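Questions from housekeeping staff at Purba guest house

Will the machines take our jobs?
No. The Zultow folding unit does towels and flat cloths only. Making the bed and tidying a guest's things stay with you.

What changes in my shift?
From February you start at the linen table, then go to the rooms. Training takes 2 mornings, paid as normal.

Who teaches the grippers?
You do, if you wish. You hold one in each hand and work slowly — cloths first, then towels.

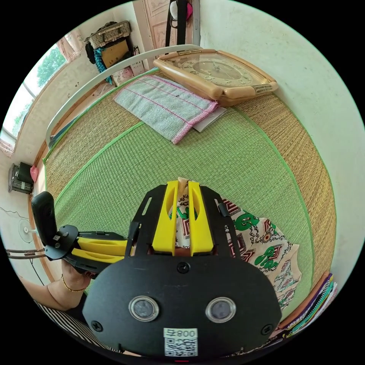 If your wrists become tired, stop and tell Teguh Rondonuwu. He can change your turn to Friday.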